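4.2 Does block color carry the sorting effect?

Teixeira's account of early sorting rests on the claim that children group by color before they group by length.
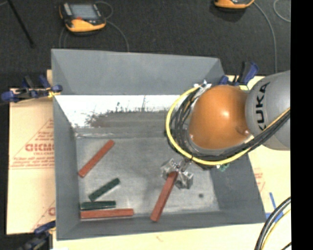
Figure 3. Blocks of two colors in a gray bin. The reddish-brown blocks are long, the dark green ones shorter.

We doubt the claim can be tested with the sets normally used. In many of them color and length vary together, so a child who puts the long blocks in one pile has also made a pile of one color. The scorer then picks a label. In the Usuga preschool data, 193 sorts were coded as "by color," and the coding sheet had no box for "could be either." When Betancur rescored the same sheets with such a box, only 59 stayed where they were.

Teixeira replies that children name the color when asked. Perhaps so, but they were asked "Which color is this pile?" — a question that hardly invites an answer about length. The Nirnanholm study used a neutral prompt and found no preference at either of its 2 test sessions. It was a small study and we would not lean on it heavily.

A fair test needs long and short blocks in every color. Until one is run, we treat the color-first stage as a product of the materials, and we leave it out of the model in Section 5.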